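Plakley Council Chamber Lectern and Hearing Loop Set

Model: Cedier 4
Maker: Zilteck
Suitable for: council chambers, community halls, public hearing rooms
Availability: in stock, next delivery round in September

Overview

The Cedier 4 is a set of equipment for towns and shires which hold their meetings in public and want the people at the back to hear also. It has one lectern for the public speaker, four desk microphones, one control unit for the chairperson, a speaking timer with lights, and a hearing loop amplifier. The set was first made for the council of Plakley, where the old hall has a high ceiling and residents complained during many years that they could not follow the debate. It is now offered to any municipality.

Everything is connected by one type of cable. The clerk can prepare the room alone before the meeting, and no technician has to stay in the building in the evening.

What the chairperson can do

From the control unit the chairperson opens and closes each microphone. When one councillor has the floor, the others can press a button to ask for their turn, and their requests appear on the small display in the order in which they were received. The chairperson is free to follow this order or to choose another, according to the standing orders of the council. There is also a priority button, which mutes all desks at once. We recommend using it with moderation.

The public speaker's time is set in advance by the clerk. The light is green while the time is running, amber in the last minute, and red at the end. The microphone does not close by itself at red. In the first version it did, and the councils told us it was felt as rude toward residents, especially the older ones, so we have changed this behaviour. If your by-law requires an automatic cut, it can be switched on in the menu under "Public question time".
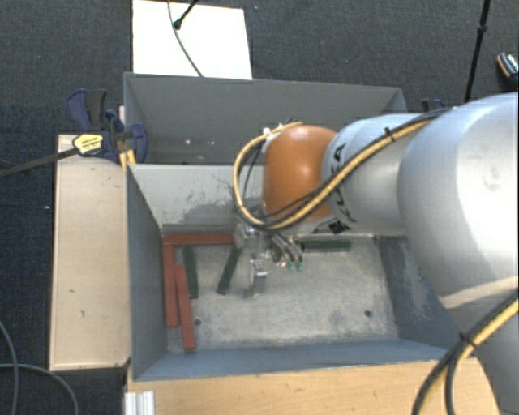 Cabling is the part of a chamber that gets the least attention in the budget and makes the most trouble at the meeting. A loose microphone lead in the aisle is a danger for residents with a walker or a pram, and when somebody's foot catches it the recording also stops. We ask our customers to keep all the leads of one desk together as one bundle from the desk to the floor box. On the orange-jointed KUKA arm the yellow and black cables are gathered with a black cable tie and go in a loop around the joint, and the same habit serves very well behind a lectern that is raised and lowered several times in one evening. Leave enough length for the highest position of the lectern before you close the tie. A bag of reusable ties comes with each set, together with labels in two colours for the desk side and the floor box side.

The lectern

The height is adjusted with a handle on the right side, and the lowest position is suitable for a speaker who is seated in a wheelchair. The reading surface has a raised edge so papers do not slide off. The front panel is left plain, and your municipal crest can be put on it if you send us the artwork with the order. Please check that you have the approved version of the crest. We have had to make one panel again after a council changed its colours.

Recording and minutes

The control unit has an output for your recorder or for your streaming computer. Each microphone can be recorded on its own track, which makes it easier for the minute taker to know who has moved and who has seconded a motion. No recording is stored in the unit itself, and it does not need a connection to the internet. For closed sessions the output is switched off with a key, and a red lamp on the unit shows that it is off.

Technical details

Desk microphones supplied: 4
Longest cable run from control unit to last desk: up to 100 metres
Number of timer programs: 4
Power: standard wall outlet, one only for the whole set
Price of the complete set: $2000
Additional lectern: $1145
Delivery and crest panel are quoted separately.

Warranty and service

The warranty covers parts and labour. It does not cover damage from water glasses, which is the most common reason for a desk microphone to come back to our workshop. Replacement microphones can be ordered one at a time, and older desks from the Cáceres series work with the new control unit after a small change of connector. Please write the serial number in your request. You find it under the base.

Questions before ordering

For a floor plan of your chamber with the suggested cable route, write to Thắng Đồng in our sales office, and attach a sketch with the measurements of the room and the position of the doors. For questions on the hearing loop and on older buildings with metal in the floor, please ask for Chang-ho Cha. Quotations for municipalities can be made out to the council or to the clerk's office, as your purchasing policy requires.

Page last revised Tuesday, July 16, 2024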